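Open day at the Wultier dye works, Stultdale

2018-07-23 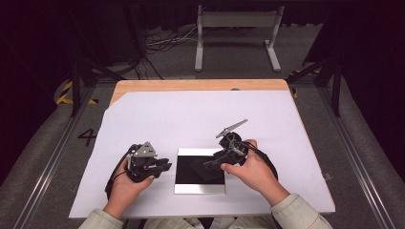
Got there late, missed the bus from Bélanger, so no vat room for me till the second tour. Manon Robichaud took us round - 24 of us, far too many for that corridor. Indigo smell everywhere. White paper on the table, a flat square tray in the middle, and my mind still on the madder samples next door. Bought 2 skeins, wool, rust coloured. Tea was stewed but teh scones were good. Huguette Tremblay's talk on fixing colour ran over, worth it though. Next one is in February, book early. Parking 3 dollars, coins only.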